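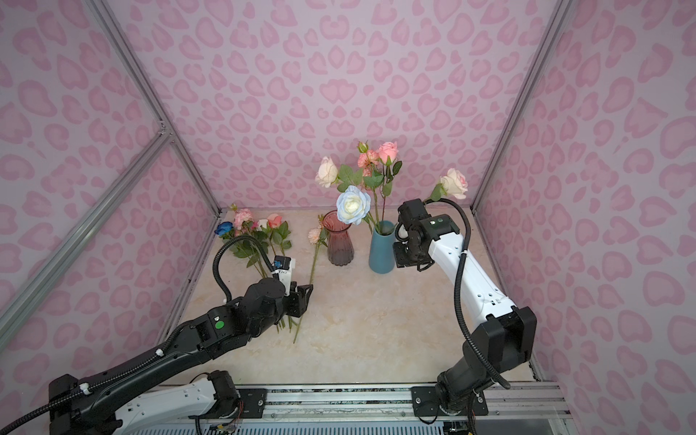 Las flores, el jarrón azul y el papel rosa de manchas.

Octubre, siete y veinte de la tarde

Me he pasado casi todo el día con flores y escribo esto con los dedos todavía verdes. Natsumi Miyazaki me prestó hace tiempo un cuaderno de apuntes sobre arreglos sencillos y hasta hoy no lo había abierto por la parte de los jarrones. Lo he leído en el desayuno, con el café al lado, y después he bajado a comprar.

En Zullen tenían poca cosa. Me llevé un manojo ya hecho y unos tallos sueltos que la chica me dejó aparte, todo por 19 euros. Me pareció caro. El mes pasado pagué bastante menos en Sembiring, pero queda al otro lado del río y no tenía ganas de coger el autobús para eso.

El jarrón azul me gusta más que el de cristal. El de cristal obliga a cambiar el agua cada dos por tres, se ve todo. El azul lo compró mi madre en Stukton, en un viaje del que solo recuerdo la lluvia y una sopa muy salada. Tiene una marca en la base que nunca he sabido si es de fábrica o de un golpe.

El papel de las paredes, en cambio, me sigue costando. De lejos parecen manchas de leopardo y de cerca corazones, en un rosa más fuerte sobre el fondo lavanda. Con la mesa beis de vetas queda bien, eso lo reconozco. Con flores blancas quedaría mejor. Lo apunto para la próxima compra – blancas o verdes, nada de color.

Del cuaderno de Natsumi copio lo que me interesa para no tener que buscarlo otra vez. Los tallos se dejan tumbados en la mesa, todos con la cabeza hacia el mismo lado, y se cogen de uno en uno por abajo, nunca por la flor. Los primeros van inclinados contra el borde y los demás se apoyan en ellos. El corte, en diagonal. Las hojas que queden por debajo del agua, fuera. Ella pone seis tallos en un jarrón de boca estrecha y dice que con eso basta. Yo siempre meto de más y luego se me quedan tiesos, como paraguas en un paragüero.

A media tarde he hecho una prueba en la cocina con los tallos que sobraban y un vaso alto. El primer intento se me ha volcado entero encima del recibo de la luz. El segundo ha aguantado. He cortado los tallos a la mitad y ha mejorado bastante, aunque uno se ha partido justo por donde lo tenía agarrado. Lo he puesto en un vasito en el baño.

También he llamado a Rakorano para preguntar por las tijeras de podar que dejé a afilar. Siguen sin estar. Me han dicho que a finales de semana, lo mismo que la otra vez. Mientras tanto corto con las de pescado, que aplastan un poco el tallo y habrá que ver si beben bien.

He cenado tortilla y lo que quedaba de ensalada. Hace frío en el pasillo y habría que purgar el radiador.

Mañana: devolver el cuaderno a Natsumi, comprar bombillas, mirar el agua del vaso por la mañana y rellenarla si ha bajado.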